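Speaker notes: Shared Refrigerators in Residence Rooms
Kustent Housing Services, Sterley Hall session

Slide 1. Welcome attendees and confirm that everyone has the handout. The session covers compact refrigerators only. Full-size kitchens are handled under the Closto guide.

Slide 2. Kustent maintains 39 compact units in Sterley Hall. Residents receive each unit empty and are expected to return it in the same state in May. Pause for questions on deposits.

Slide 3. Placement of items. Tall bottles may be laid flat on the wire shelf when the door racks are full. Caps must be tightened first. Keep items clear of the vent and fan cover on the back wall, and leave the thermostat dial within reach. Remind residents that the door should be closed fully after each use.

Slide 4. Soda bottle on the shelf. Allow a moment for the room to look before continuing.
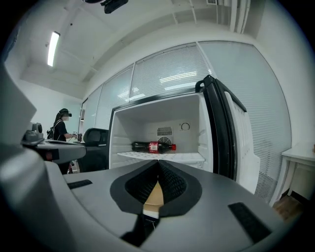

Kim objected at the spring session that bottles stored on their sides roll forward whenever the door is opened quickly, and asked that the handout recommend placing a folded towel beside them. The wording has been added on page 2.

Slide 5. Cleaning. Wipe the shelf and door liner monthly with warm water and mild soap. The replacement charge for a missing shelf is roughly $200. Direct billing questions to the Sterley front desk.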